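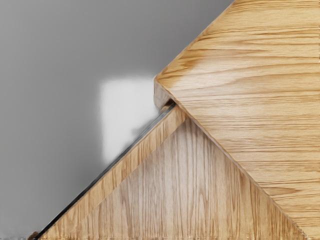 *Pasthorpe, Monday, May 31, 2021*

# Lenihan drawer cell: setup and upkeep FAQ

These answers cover the simulated drawer cell in Cillico: one arm, one table, one cabinet with one drawer. The bench arm at Stellik has its own page.

### How do I start the cell from a clean checkout?

Load the Lenihan layout, then the arm, then the cabinet. If you load the cabinet first it is placed against the default floor and ends up below the tabletop. Wait for the arm to reach its home pose before you send any command. If the log shows a joint limit warning at this stage, the arm file is out of date. Pull it again and restart.

### Which views should I check before a run?

Open the room view and the wrist view. In the room view, look for the cabinet resting on the cloth with no gap under it. In the wrist view, drive the gripper to the pre-grasp pose and see that both fingertips are below the handle and pointing at it. If only one fingertip shows, the wrist camera offset has been changed. Copy it back from the layout file.

### The wrist view shows nothing but wood. Is the camera broken?

Probably not. The camera moves with the wrist, so close to the cabinet it can lose the handle, the drawer and the fingers all at once. Back the arm off along its approach direction until the handle comes back into view. If it never does, print the wrist pose and compare it with the saved one.
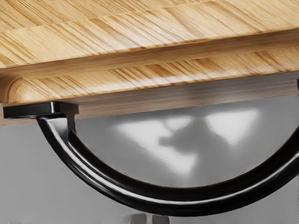 ### The fingers stop short of the handle. What should I change?

Start with the grasp offset, and change it in steps of 2 mm. The target point is the lowest part of the curve, and the handle is tubular, so a small error in height makes the fingers slide off when they close. Leave the approach speed alone until the offset is right.

If the fingers pass straight through the handle, the collision mesh is missing. Reload the cabinet with collisions turned on.

### The drawer jumps or shakes when the arm pulls it. Why?

Either the joint damping is too low or the physics step is too long. We run 400 physics steps per second. People sometimes lower this to get faster runs, and the drawer is the first thing to misbehave. Put it back before you touch the damping.

### How far should the drawer open?

For the standard check, halfway is enough. Full travel is only used in the limit test, which is ticket 1694 and still open. Please don't add full-travel runs to the nightly job until that ticket is closed.
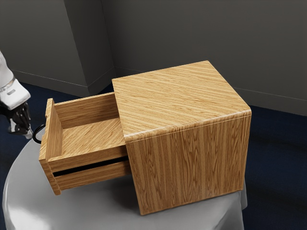

### Do I have to reset between runs?

Yes. Send the arm home first and reset the cabinet second. Resetting the cabinet while the fingers are still around the handle leaves the two overlapping, and the solver throws them apart. After 5 resets in one session, close Cillico and start it again. Memory use creeps up, and we haven't found the leak.

### Can I swap the wood texture or the room lighting?

You can change both. Neither has any effect on contact. Save the result as a new layout and leave the Lenihan file as it is, or old wrist images can't be compared with new ones.

### When is the next update to the cell?

July. It will bring a new arm file and a fix for the load order problem in the first answer. Saved grasp offsets will need to be checked again afterward.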